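4 min read

We use cookies to remember your preferences. Accept | Manage

I've been trying to get through one whole year without buying any clothes, and I made it to August before I cracked. It was a raincoat. I was in Nokcombe for a wedding, it was pouring, and the only shop open had exactly one thing in my size. I wore it for three hours and it smelled like a new shower curtain the entire time!

The rules I set myself were pretty loose. Socks and underwear don't count, gifts don't count, and anything I swap with my sister is fair game (she says I'm getting the better end of this, and she's right). I'd worked out that I spent roughly $2000 on clothes the year before, which made me feel a little ill, seeing as I work from home and mostly dress for the dog.

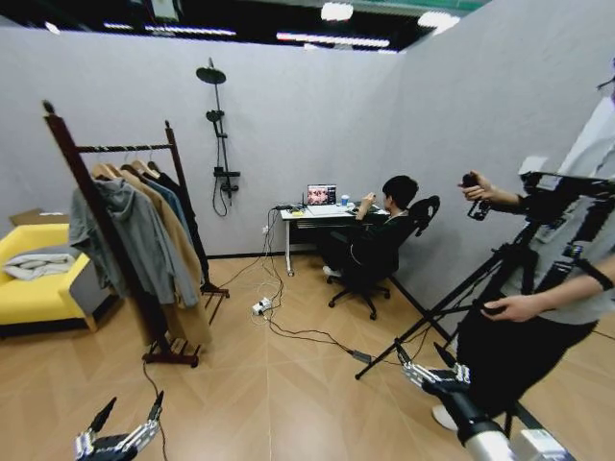 The hardest month so far was March, when the weather couldn't make up its mind and I got bored with everything I own. I kept opening the Fulterora app in bed and filling up a cart, then closing it again. What got me through was pulling stuff out of the closet and hanging it where I had to look at it. An open rail is good for that, a few things on wooden hangers like the gray hooded jacket and the long camel coat up there, and suddenly you're thinking about outfits again instead of digging through a pile. I found a corduroy skirt I'd completely forgotten about, with $20 in the pocket. Best day of the whole year, frankly.

I've also gotten a lot better at mending. Not good, but better. My first darned elbow looked like a waffle and I wore it anyway, and a woman in line at the post office asked me where I bought it. Buttons I can do half asleep now. Zippers still beat me, so those go to the repair counter on Clustmont, where they charge next to nothing and sigh at you while they write the ticket. 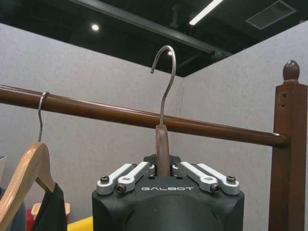 Shoes are a different story. I have one pair of boots that has been resoled twice and I don't think it's going to survive a third time, so I may have to call them an emergency before the snow comes. My sister has offered me her old ones but her feet are a full size smaller and I've already limped through one winter in them.

Anyway, the raincoat stays, I'm not restarting the clock, and I've unsubscribed from 47 store newsletters. Tell me in the comments if you've ever fixed a zipper yourself and what you used!

Enjoyed this post? Sign up for the newsletter and get the next one in your inbox.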